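Why Is There Stripy Tape on the Floor? (And Other Things a Room Is Trying to Tell You)

Rooms talk. They don't talk out loud, which would be alarming, especially at night. But almost everything in a room was put there by somebody who had a reason, and if you look hard enough you can usually work out what the reason was.

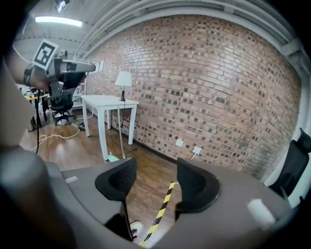 Start with the wall

A brick is a lump of clay that has been shaped into a block and baked until it is very hard. The oven is called a kiln, and it gets much hotter than the one you make pizza in. Please do not try to make a brick in the one you make pizza in.

Why are so many bricks red? Most clay has iron in it. When the clay is baked with plenty of air about, the iron joins up with oxygen and turns reddish. Rust is red for much the same reason. So a red brick wall is, in a small way, a rusty wall, although builders prefer you not to say so.

Now look at the pattern. Some of the bricks are darker than their neighbours, and they are recessed, which means they sit further back. Light falls on the bricks at the front and has a harder time reaching the ones behind. That makes a wall much more interesting to look at than a flat one. It also makes it much more interesting to dust, but that is a grown-up's problem until you are tall enough.

The lines between bricks are mortar. Mortar is a paste of sand, water and something to make it set, such as cement or lime. It starts out like thick cake mix and ends up like stone. Lots of people think mortar is glue, and it does help to hold the bricks together, but it has another job as well. No two bricks are quite the same shape, and the mortar fills in the wobbles so that each row has something level to sit on.

If you look at almost any brick wall, you will see that the up-and-down joints in one row don't line up with the ones in the row below. Builders do this on purpose. It is called a bond. If all the joints were in one straight line, a crack could run from top to bottom like a zip. With a bond, the crack has to keep going round corners, and cracks are lazy.

The line at the bottom

Where the wall meets the floor there is a dark strip. It is called a skirting board, or a baseboard if you come from somewhere that calls it that. Skirting boards protect the bottom of the wall from shoes, brooms, vacuum cleaners and younger brothers. They also cover the place where wall and floor meet, which is hardly ever as tidy as you would hope.

The holes in the wall

Low down on the wall are two white squares. Those are wall outlets, and one of them has a short white cable plugged into it.

Electricity comes into a building along thick cables and is shared out through thinner ones, most of them hidden. An outlet is one of the few places where it pokes its head out. Inside are pieces of metal waiting to touch the metal parts of a plug. When they touch, there is a complete path for the electricity to follow, and off it goes.

You know the rule about outlets. You have heard it at least 200 times. Here it is once more: only plugs go in outlets. No fingers, no forks, no hairgrips, and none of the interesting bits of wire you found behind the shed. Electricity will happily travel through a person, because people are mostly salty water, and it will not stop to ask who you are.

Outlets are often put low down so that cables don't have to dangle across the room at neck height. Switches are usually put higher, where a hand can find them in the dark. They don't all obey, though. There are two small white switch plates up near the ceiling end of this wall, and you would want long arms for those.

A lamp in a hat

On the white table stands a lamp with a white shade. The shade is the kind called a drum, and if you have ever seen a drum you will not need telling why.

What is a shade for? Take one away and look at a bare bulb (for one second, and then stop, because it's horrible). All the light comes from one tiny, fierce spot. Put the shade back and the light hits the shade first. Some of it bounces about inside, some of it soaks through, and some escapes out of the top and bottom. The light that reaches you has been spread out over something much bigger, so it feels softer. The word for this is diffuse. You can say it at dinner and see whether anyone is impressed.

A white shade lets a good deal of light through. A black one would swallow most of it, leaving you with a bright patch above, a bright patch below, and a gloomy middle.

Four legs, and the trouble with them

The table has four slender legs, which is the usual number for tables. Here is something odd, though. Three legs would never wobble. Three points always sit flat, however bumpy the floor is, and that is why milking stools often had three legs: cowshed floors were not famous for being smooth.

Four legs can wobble the moment one of them is a tiny bit short or the floor is a tiny bit uneven. So why bother? Because a rectangular table on three legs has a corner with nothing under it. Lean on that corner and your dinner goes on a journey. Most of us would sooner put up with a wobble and fold a bit of card under one foot.

Shiny floor, sneaky floor

The floor is made of wooden planks, warm brown and glossy enough to reflect the light overhead. Gloss usually comes from a clear coat, such as varnish or lacquer. Wood on its own is full of tiny tubes that once carried water up a tree, and the surface is rough if you look closely enough. Light hitting it bounces off in all directions. A clear coat fills in the roughness, more of the light bounces off in the same direction, and you get a shine.

The coat also keeps out spilt juice. What it does not do is stop you sliding in your socks. You probably knew that.

And now, the tape

Yellow and black is a warning. Wasps worked this out long before we did. A bird that has eaten one wasp remembers the stripes and chooses something else for lunch.

People borrowed the idea. Yellow is one of the brightest colours we can see, and black is about as different from yellow as you can get, so stripes of the two are very hard to ignore. Put them on a floor and they mean: look where you're going. There might be a step, a low beam, a line you shouldn't cross, or simply a place where somebody would like you to be careful. The tape doesn't say which. You have to look up and find out, and looking up is most of what the tape wanted from you in the first place.

There's the toe of a white trainer with red on it just beside the tape. Shoes are a good argument for putting warnings on floors. A sign on the wall is for people who are looking at the wall, and people who are walking often aren't.

Try it yourself: the lamp test

You will need:
A torch
A sheet of plain white paper
A sheet of black paper
A dark room and someone to switch the light back on

1. Shine the torch at a wall from close up. Look at the edge of the bright patch. Is it sharp or fuzzy?
2. Hold the white paper in front of the torch and look again. The patch should be bigger, softer and dimmer.
3. Swap to the black paper. Quite a lot less happens.
4. Hold the torch flat against the wall, pointing along it. If your wall has any bumps, you'll see every one of them throw a shadow. (Painters do this to check their work. Some of them wish they hadn't.)

Try it yourself: be a room detective

Pick any room -- the duller the better -- and choose one thing in it that you have never thought about. A door hinge will do. Ask who put it there, what would happen if it were gone, and why it is at that height and not another. Ebenezer Boateng, aged nine, did this with the overflow hole in his bathroom sink and wrote us 2 whole pages. We have read both of them.

Words to keep

Bond: the pattern bricks are laid in
Diffuse: to spread out
Kiln: an oven for baking clay
Mortar: the paste between bricks
Recessed: set further back than the things around it

Written by Rokeya Abeysekara. Bricks checked by Elikem Ayaaba, who would like it known that he still doesn't agree that they are rusty.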